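4. Storage Trial in the Activity Room

The third part of the project looked at how small play items are kept between sessions in the activity room at Galtden. An earlier survey, completed in November under the supervision of Renu Joshi, recorded 22 storage containers in use. Most of them had lids, and children often asked an adult to open them. The project group therefore proposed open metal bins placed at table height.

Two bins were set one behind the other on a wooden tabletop. Items of different shapes were mixed on purpose, so that sorting by color, size or texture would remain possible during the trial.
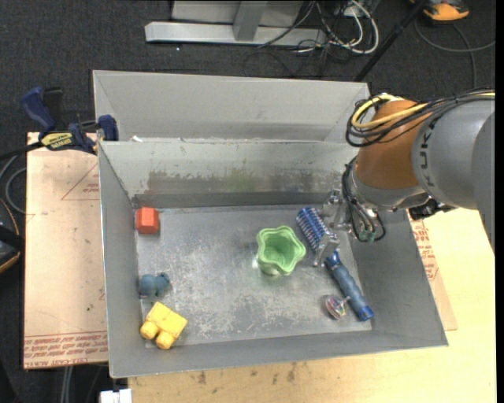 Figure 2. Mixed items in the front bin, including a green cup with a wavy rim and a yellow toy block.

The sloping sides were considered suitable for the age group, as they leave the contents in view from a seated position. Wear on the metal was noted as a concern. The floor of the front bin is scratched, and the back wall has a band of rubbed, discolored marks – a liner is recommended for both bins before regular use.

Staff completed 17 comment sheets. The most frequent request was for a second set of bins to be kept on the low shelf near the sink. Several sheets also asked for picture labels, and these are discussed in Section 5.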